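Why do stores keep shrinking the refill aisle?

Went to the Kemeys on Friday for dish soap. Refill pouch, that's all. Gone. Whole shelf of brand new bottles instead, every one with a fresh pump I don't need and will throw out by March.

I did the math standing there. 21 ounces in the bottle, and the price was up again. The pouch used to be cheaper and it lasted longer. So of course they cut it.

People will say shoppers didn't want refills. Sure. They were on the bottom shelf, behind the mops, with no sign. I've asked at the Clitesgate store too and the guy had never heard of them. You can't hide a thing and then say it didnt sell.

Meinir Gwilliam wrote in to this page last month saying it's a lost cause, people want new and shiny. I don't buy it. My mother kept one flour tin for forty years. Plenty of us would keep a decent container if somebody would just sell us the stuff to put in it.

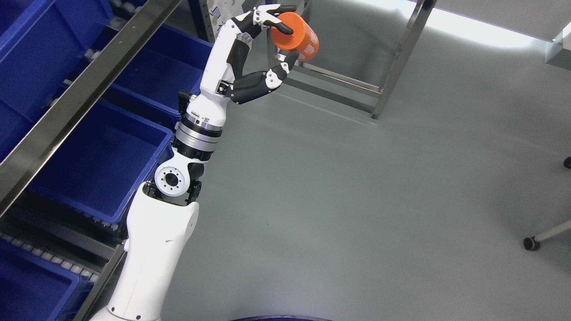 An orange container, held near the top.

And the deposit idea, before anyone emails. Fine by me. Milk did it. Beer did it. Charge me a dollar for the bottle, give it back when I return it, done. Doesn't need a pilot program or an app. God, please no app.

Anyway. Ask at the counter. Ask twice, its annoying but they do write it down sometimes. I'm going back next week and if the pouches are still missing I'll be asking for the manager.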